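Search this site Search Go

Budgeting for the second cell

12/12/24

The quote for the second gripper came back from Marchuk at $3954 before tax, which is higher than the figure I pencilled in last August. The arm itself was never the problem. Fingers, cabling, the wrist camera mount and a spare coupling account for most of the difference, and none of them were on my original sheet.

For anyone doing a similar exercise, I now split the budget by how often an item gets replaced. The arm and controller go under capital. Finger sets go under consumables, with three sets a year per cell. Camera cables go there as well. Calibration targets, test objects and anything bought at the discount shop in Alport go in a petty cash line capped at $300, and that line has never been overspent.

Test objects matter more to the purchase than their price suggests. Skalum's brochure rates the wider finger by payload, and payload is close to irrelevant for light household goods. What I need to know is how a blunt tip behaves at an open weave, where it can land on a strand or in a gap. Rims made of looped strands are worse again, as the contact point moves when the strand does.
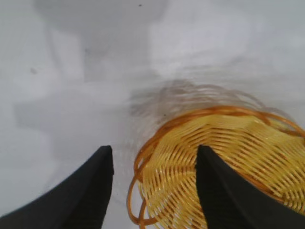 Wrist camera view, black fingers at the yellow woven basket.

Glossy strips also complicate the camera line. The present unit copes on matt objects, but highlights on a shiny weave are a known nuisance for depth, and a pale work surface gives it little texture to lock onto. I have priced a polarising filter and a matt grey bench mat. The mat is cheaper and can be ordered first. Replacing the camera is deferred.

Tymofii Holovko went over the sheet and disagreed with one item, the five-year service plan. His view is that the distributor in Tostcombe will do callouts at an hourly rate, and that a plan only pays off with two cells running full shifts. We run neither. I have struck it out and moved half the amount to spares.

Still to be costed:
- second bench and levelling feet
- e-stop wiring to the existing circuit
- freight, which Marchuk quotes separately

Lead time on the fingers is the other unknown.

This site uses cookies to analyse traffic. By continuing to browse you agree to our use of cookies. Accept Decline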